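About the Jodport Robot Club

We're a student robotics club. Started with one shelf and a box of motors somebody was throwing out, now we've got a proper room with carpet and everything. Open to years 9 to 12, no experience needed. Come as you are, closed shoes please.

What we do: mostly hands. Grippers, fingers, linkages, getting a machine to deal with ordinary household stuff. The driving-around kind of robot is great too but the Puvden club does that and they do it well.

This year's project is called Olano. Goal is opening and closing clear plastic boxes, lids and latches and all. Clear plastic is a pain. Glare everywhere, thin walls, edges that are hard to pick out from the table. So we work the grippers by hand first and learn the motions that way. 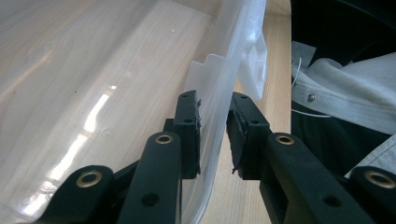 Pads are the bit we fight over most. Too smooth and it slips, too soft and it tears. Members keep a log of every pad they fit, what it was cut from and how long it lasted. If you like glue and scissors you'll fit right in.

Budget for Olano is $1315 for the year, of which $600 goes on parts. The rest is entry fees and the bus. Membership is $70, covers snacks and your shirt. Ask us quietly if thats a problem, we'll sort it. 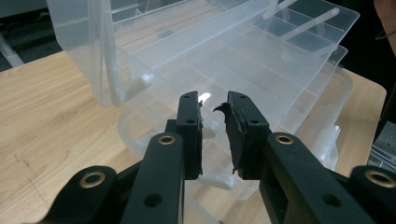 Page last changed: 17th January

When we meet: two afternoons a week in term, plus the July build camp. There are 26 of us at the moment and room for a few more. New members start on the bench with a partner and get there own project once they've done the safety sheet.

Competitions: we enter the Tang Cup every year, manipulation class. Best finish so far is fourth. Sore point, the colour sensor. We're over it (mostly).

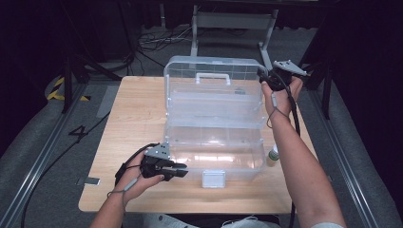

Two-handed work on the storage case, lid up.

Want to join? Drop in on a club afternoon or leave your name at the school office. Parents welcome to come and have a look. We also take donations of old tools, clean plastic containers with working latches, and batteries that arent swollen.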